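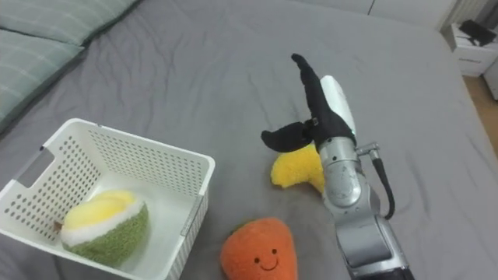
Does the new Votdale 7 run true to size? Go with your usual size if you liked the old one, and go up a half if you have a wide foot like mine.

Hi list,

Catching up on the digest from March 13, 2025 and I had to jump in on the Votdale thread, because I've had a pair for a while now and I'm having so much fun in them! Quoting the part I'm replying to:

> I see Surdu has the Votdale 7 in the slate and orange colorway for 84 dollars,
> and I'm tempted, but I got burned on the last version. The tongue slid
> to the outside on every run and the heel collar rubbed me raw.
> Has anyone on here put real miles on the new one? I'd be using it for
> easy days and some gym work. Also wondering how it stacks up against
> the Broltel, since that's what I'm in now.

First, the tongue. They've stitched it down on both sides this time, halfway up the laces, and mine hasn't budged once. The collar is thicker and the lining is a smooth knit instead of that scratchy mesh. I wore them without breaking them in (dumb, I know) and came home with no hot spots at all.

I have 51 miles on mine, mostly road with a little packed gravel by the river. The foam felt stiff for the first few runs and then loosened up beautifully – by the second week I was reaching for them over everything else on the rack. The outsole has hardly any wear except at the outer heel, where I chew up every shoe I own.

Against the Broltel: the Broltel is softer and a bit lighter, and I still like it for long slow stuff. But it tips around under me when I do lunges or anything side to side, and the Votdale doesn't. For your mix of easy days and gym work I'd pick the Votdale every time.

Now colors! The slate and orange is nice, but have you seen the Taltar version? It's a run of 1000 pairs, cream knit with a dark green heel and speckled laces, and it comes with a second set of laces in plain white. Same shoe underneath as far as I can tell. The store near me had it on the shelf and I stood there way too long talking myself out of it. There's supposed to be a trail model in May as well, with a lugged sole and a gusset that goes all the way up.

One gripe: the stock laces are too long. I double knot and still have loops flopping around, so I swapped in a shorter pair from an old shoe.

If anybody has tried the wide version, please post! I'd love to know if the toe box is really roomier or if it's only the midfoot.

Happy miles,
a wide-footed heel striker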